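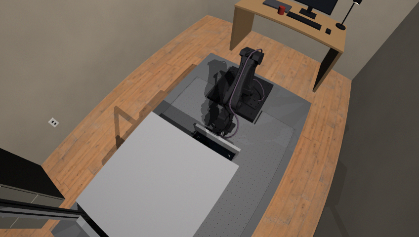
Re: Hemdale footpath, culvert quote

The parish office sent me the second quote for the Hemdale culvert this morning. It comes to 800 for the pipe and 500 for labor, and the gravel is extra. I think we should take it before November, when the lower path floods as far as the Rimville stile.

Dovhaniuk can deliver the pipe to the top gate – we would have to carry it down from there. The gate code is still 561. 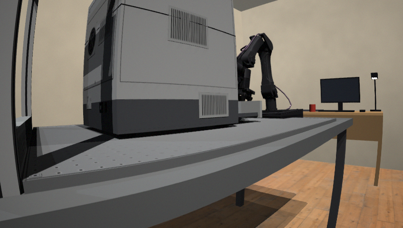

On 5 June 2021, Pylyp Nechyporuk wrote:
> I walked the path from Lenomdale and the old culvert is blocked
> at both ends. The bank has slipped on the field side too. Can we
> ask for a wider pipe? The last one was 10 inches and it silted up
> in two winters.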